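The Counter Under the Window Is a Transit Surface

Most advice about household order begins with categories. Detergents go with detergents, cables go with cables, and office equipment goes in whatever drawer has been designated for it. The method works in closets and cabinets, where things stay put for long periods. It works poorly on a counter under a window, and I think the reason is that such a counter is not storage at all. It is a transit surface. Things arrive there, wait, and leave. A rule written for storage will report every waiting object as a fault, and a rule that reports constant faults is soon ignored.

My position is that a window counter should be governed by two variables, depth and dwell time, and that category should be left out of it entirely.

Depth is the distance from the front edge to the wall or sill. Dwell time is how long an object remains before it is moved on. The two ought to correlate. Objects with a long dwell time belong at the back, and objects with a short dwell time belong near the hand. A counter on which this holds can carry a very mixed population and still be usable. A counter on which it fails is a nuisance even when everything on it is of one kind. I have worked at a kitchen counter that held only spices, correctly labeled, with the salt behind all the others, and I would not call it organized.

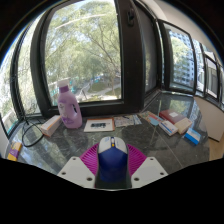
Height is the first thing to settle when a mixed counter is laid out. Tall objects block reach and light, and they are the ones most likely to be tipped by a sleeve. They go to the back first and everything else is fitted around them. A tall lavender detergent bottle near the glass is a sound placement on those terms, whatever one thinks of keeping detergent on the same stone as a computer mouse. The long white box with orange edging next to it is a lesser case, lying on a diagonal with its short end toward the front. A diagonal box takes up more usable counter than the same box squared to the sill, and squaring it costs one push. The loop of thin black cable farther left is the item I would remove before any of the others.

Cable deserves a paragraph to itself. A loose loop has almost no volume and a large footprint. Anything set down inside the loop is then effectively attached to it, and anything set down on top of it sits unevenly. Cable also moves when either end moves, so it can shift its neighbors without anyone touching them. I treat a loose loop as occupying the whole area it encloses plus a hand's width outside it. By that measure it is usually the largest object on a counter. Wind it, fasten it, and stand the coil against the wall. The category question (should a cable be near a window at all) can wait for another day.

I first set this out in a note for the residents' bulletin at Zircombe, where I live, and received two written objections. Both were reasonable and I will take them in order.

Edgardo Bañez argued that dwell time is unknowable at the moment an object is set down. People put a package on the counter intending to deal with it that evening, and it is there a month later. If the intention decides the depth, the front of the counter fills with things that should have been at the back. I accept the premise. Intention is a bad predictor. My answer is that dwell time should be assigned by class of action and revised by observation. An object waiting to be used is short. An object waiting to be put away is medium. An object waiting for a decision is long, always, regardless of what its owner says about it. Decisions are the slowest process in any household.

To test this I kept a log of my own counter through August, recording each object when it was set down and again when it left. The log ran to 54 entries. Objects waiting for use were generally gone the same day. Objects waiting to be put away lasted longer than I would have guessed, and several of them were small: cards, flat packages, a tube of sealant. Objects waiting for a decision outlasted the log. One was a bracket from a Novora shelving kit that may or may not be missing its partner. It is there now, at the back, where it does no harm.

Small flat items came out worst in the log. They have so little presence that the eye files them as part of the surface. A card lying flat can stay directly behind something used every day and never be picked up. I now stand cards upright against the nearest tall object. They look untidier that way and they leave sooner.

Uwe Ruppert's objection was of a different kind. He holds that some classes of object should never share a surface, and that a scheme without categories has no means of saying so. Detergent and electronics are his standard example. A cap left partly unscrewed, a drip down the side of the bottle, and the residue is on the stone, then on the hand, then on whatever the hand picks up next. He would move the detergent off the counter altogether and accept the inconvenience.

I think he is correct about the hazard and mistaken about the remedy. The hazard is contact, and contact is controlled by distance and by a barrier. A shallow tray under the bottle collects the drip. The back row keeps the bottle away from the working area. Banning the bottle only moves it to another place, and in my building that place is a cabinet shelf 448 millimeters deep, on which the bottle ends up behind other bottles and is pulled out by feel. More detergent gets spilled in that cabinet than has ever been spilled on a counter. The exception I would grant him is a household with small children, where access is the governing variable and depth is no protection.

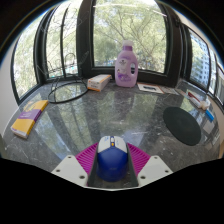
Grip is the property most often neglected when a container is given a position. A bottle with an integrated handle has a correct orientation, and the correct one depends on the hand that lifts it and on what stands next to it. With the oval handle opening on the right, as on the light purple bottle by the sill, a right-handed person can reach in without crossing the body of the bottle. The white carton with orange edges lies just to its left, on the side away from the handle, and so the grip stays clear. Swap the two and the carton would be knocked each time the bottle was lifted. I would leave both where they are and turn my attention to the front of the counter.

The front strip is where I am strictest. It should hold only what is in use, and it should be cleared when use stops. A mouse is a good example of an object that abuses this privilege. It is small, it has a shape that invites the hand, and no one regards it as clutter. It is also a poor match for polished stone. Some optical sensors track badly on glossy surfaces, and patterned stone does not reliably cure it. A mouse that is going to be used at such a counter needs a mat, and the mat then defines the territory: the mouse lives on the mat or it leaves with it. Without one, it drifts toward the back and takes up residence among objects with which it has nothing in common except that they have also stopped moving.

I have been told that all of this is excessive for a slab of stone under a window. Possibly so. The cost of the alternative is easy to measure, however, and I would encourage skeptics to measure it. Count the number of objects that must be moved in order to wipe the counter from end to end. On a counter arranged by depth the front strip is wiped without lifting anything, the middle requires a few small items to be shifted, and the back row is done when the windows are done. On an unarranged counter every wipe is a full evacuation, and so the wiping is postponed.

Dark stone makes the matter more pressing. Dust and dried water marks show readily on a gloss finish, particularly with daylight coming in low across it. Owners of dark counters tend to respond with products. I have tried two, a Shezi stone spray and a Celar polishing cloth, and found no difference from warm water and a dry towel that I could detect at arm's length. What did make a difference was having the front strip free, so that the towel could travel in one stroke.

There remains the matter of light. A counter under a window attracts objects in part by being the best-lit place in the room. People bring things there to read a label, find a part number, or look for the end of a roll of tape. The inspection takes a few seconds and the object is then set down on the spot. I do not think this habit can be trained out, and I no longer try. I leave a clear patch at the left end of the front strip for things being looked at, the width of one open hand. When a second object arrives, the first has to go somewhere — back to its place if it has one, otherwise to the rear, with the bracket.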